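23.03.2026
Von der Reiseredaktion

Zehn Nächte sind zu lang, sagt sie, und fährt trotzdem wieder hin

Die Frau, mit der wir sprechen, arbeitet in der Lohnbuchhaltung, hat zwei Kinder im Grundschulalter und möchte ihren Namen nicht im Internet lesen. Im vergangenen Juni war sie mit der Familie 10 Nächte in Nirnen, um von dort aus den Freizeitpark Vinddale zu besuchen. Danach hat sie uns eine Mail geschrieben, in der eine komplette Kostenaufstellung steckte. Wir haben nachgefragt.

»Ich wollte niemanden belehren«, sagt sie. »Ich hatte nur vor der Reise nach einer ehrlichen Abrechnung gesucht und keine gefunden. Überall stand, was der Eintritt kostet. Aber keiner schrieb, was man am Ende wirklich ausgegeben hat.«

Bei ihr waren es 2.791 Euro für vier Personen. Darin sind die Ferienwohnung, die Parktickets, das Benzin, das Essen und die Parkgebühren enthalten. Nicht enthalten ist eine Sonnenbrille, die auf der Wildwasserbahn geblieben ist. »Die habe ich weggelassen, das war meine eigene Schuld.«

Die Entscheidung für die Ferienwohnung fiel früh. Zum Park gehört das Hotel Warico, dessen Gäste morgens eine halbe Stunde vor allen anderen durch das Tor dürfen. Die Familie hat es sich durchgerechnet und verworfen. »Mein Mann hätte das Hotel genommen. Ich habe ihm die beiden Summen nebeneinander auf einen Zettel geschrieben, dann war die Sache erledigt.« Die Wohnung lag am Ortsrand von Nirnen, hatte eine kleine Küche und einen Balkon zum Parkplatz hin. Bis zur Haltestelle des Parkbusses waren es 900 Meter.

Diese 900 Meter kommen im Gespräch mehrmals vor. Morgens seien sie kein Problem gewesen, abends schon. »Der Kleine hatte den ganzen Tag gestanden und gewartet. Dann steigt man aus dem Bus und muss noch den Berg hoch. Am zweiten Abend habe ich ihn getragen, am dritten haben wir das Auto genommen und die Parkgebühr bezahlt.« Der Berg stand in der Beschreibung der Unterkunft nicht drin. Wer in Nirnen bucht, sollte nach ihrer Meinung vorher auf eine Karte mit Höhenlinien schauen.

Im Park selbst waren sie an fünf Tagen. Gebucht hatten sie Mehrtageskarten, die innerhalb von zwei Wochen gelten, und das hält sie im Rückblick für den besten Teil der Planung. »Wir konnten an einem Regentag einfach wegbleiben. Eine Familie aus dem Nachbarhaus hatte feste Tage und ist in Regenjacken losgezogen.«

Die große Achterbahn in Vinddale heißt Lobo. Die Tochter war gerade groß genug dafür, der Sohn nicht. Was das für die Eltern bedeutet, beschreibt sie sehr nüchtern. Einer steht an, der andere wartet mit dem kleineren Kind am Ausgang, danach wird gewechselt. Der Park hat dafür eine Regelung, man bekommt am Eingang der Bahn einen Zettel und muss die Schlange kein zweites Mal durchlaufen. »Das stand auf keiner Tafel. Ich habe es am dritten Tag von einer anderen Mutter erfahren. Bis dahin hatten wir jedes Mal doppelt angestanden.«

Und Lobo selbst? »Laut. Meine Tochter ist sechsmal gefahren, ich einmal. Das hat mir gereicht.«

Gegessen wurde meistens mitgebrachtes Brot. In Vinddale darf man eigene Verpflegung mitnehmen, nur Glasflaschen werden am Eingang aussortiert. Zweimal haben sie im Park warm gegessen, einmal davon gut. Den Namen des schlechteren Lokals will sie nicht nennen, nur so viel: Die Nudeln seien aus einer Wanne gekommen, und man habe dafür länger gewartet als auf die Wildwasserbahn. Ein Picknickplatz mit Tischen liegt hinter dem Märchenteil, dort sei auch mittags noch etwas frei gewesen.

Nach dem Rucksack gefragt, zählt sie auf, ohne nachzudenken: Wasserflaschen zum Nachfüllen, ein zweites Paar Socken für jedes Kind, Pflaster, Taschentücher, eine leere Tüte für nasse Sachen. Eine Powerbank hatte sie am ersten Tag vergessen. Die Wartezeiten stehen in Vinddale nur in der App, und der Akku war am frühen Nachmittag leer. »Die Socken sind wichtiger als alles andere. Nasse Kinderfüße, und der Tag ist vorbei.« 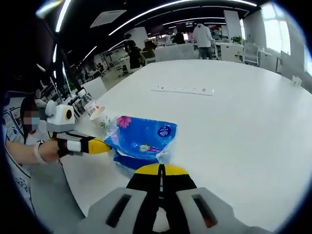 Eine Packung Taschentücher auf einem weißen Tisch.

Über das WLAN im Park kann sie wenig Gutes berichten. Am Haupttor funktionierte es, weiter hinten selten. Ihr Mann hat irgendwann aufgegeben und die Wartezeiten nach Augenmaß geschätzt. »Er lag oft richtig. Man sieht ja, wie weit die Leute draußen stehen.«

Für die übrigen Tage hatte die Familie keinen Plan gemacht. Einmal waren sie im Freibad von Nirnen, das sie ausdrücklich empfiehlt – alt, billig, mit einem Sprungturm und ordentlichen Pommes. Einmal sind sie an einen See gefahren und wegen der Mücken nach einer Stunde wieder umgekehrt. Zwei Tage haben sie in der Wohnung verbracht, mit Kartenspielen und Mittagsschlaf. »Das hätten wir auch zu Hause haben können. Da habe ich gemerkt, dass 10 Nächte zu viel sind. Sieben hätten gereicht, vielleicht auch sechs.«

Warum dann so lange? Die Wohnung war in der Nebensaison nur in diesem Zeitraum günstig zu haben, die Vermieterin wollte keine Lücke im Kalender. Auf die einzelne Nacht gerechnet sei das billig gewesen, insgesamt natürlich nicht. Sie lacht. »Ich mache beruflich Abrechnungen und bin trotzdem darauf hereingefallen.«

Streit gab es auch. Am vierten Parktag wollte die Tochter noch einmal auf Lobo, der Sohn wollte heim, und die Eltern waren sich nicht einig. Sie haben sich getrennt, er blieb mit der Großen, sie fuhr mit dem Kleinen zurück. Seitdem macht die Familie das öfter so. »Wir haben lange gedacht, im Urlaub muss man alles zu viert machen. Das ist anstrengend und bringt keinem etwas.«

Bei der nächsten Reise will sie einiges ändern. Die Unterkunft soll unten im Ort liegen, nah an der Haltestelle. Drei Parktage statt fünf. Am Ankunftstag kein Park, auch wenn die Kinder betteln. Das Hotel Warico möchte sie sich wenigstens für eine Nacht ansehen, wegen der halben Stunde am Morgen. »Eine Nacht, das kann ich vertreten. Dann weiß mein Mann auch, ob er recht hatte.«

Gebucht ist noch nichts. Der Sohn wird jeden ersten Sonntag im Monat am Türrahmen gemessen, für Lobo fehlen ihm noch ein paar Zentimeter.

Kommentare

Gast: Den Berg in Nirnen kann ich bestätigen. Mit Kinderwagen ist das kein Spaß. Es gibt aber einen Weg hinten am Friedhof vorbei, der ist flacher, dauert nur etwas länger.

parkfahrer_sued: Den Zettel für die Eltern gibt es auch an der Wildwasserbahn, man muss aber fragen. Von allein sagt da keiner was.

Gast: 2.791 Euro und dann zwei Tage in der Wohnung sitzen? Na ja. Jeder wie er mag.

mama_on_tour: Wir waren zwei Nächte im Warico. Die halbe Stunde bringt was, wenn man sofort nach hinten zu Lobo läuft. Das Frühstück fängt allerdings so spät an, dass man sich entscheiden muss.

Gast: Hat das Freibad schon im Mai offen?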